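Jarnemier Phone Specs, data card

This dataset keeps specifications of mobile phones and small tablets in one table. It has 1078 rows, one row for each model variant, and covers 587 models. The February version adds battery capacity and screen brightness.
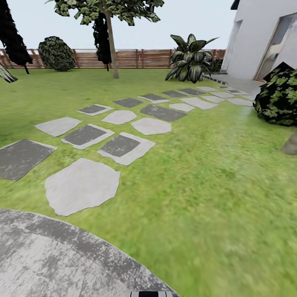
Screen size is given in inches, measured on the diagonal. Memory is in GB. If the maker did not publish a value, the cell stays empty; please do not read it as zero. The Zarlow models have 4 rows each, one per storage size.

Files: phones.csv, makers.csv, changes.txt

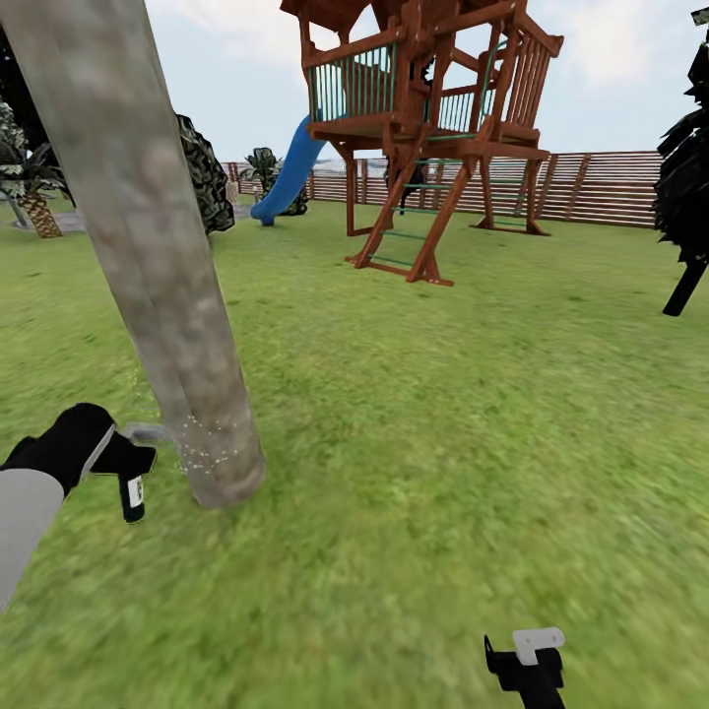 Rendered garden view: spray bottle pointed at a tree trunk.

Known problems: the weight of the Jaltska tablets is without the cover. Zulu changed its model names, so 16 rows have both the old and the new name.

Corrections please to Joar Holmgren.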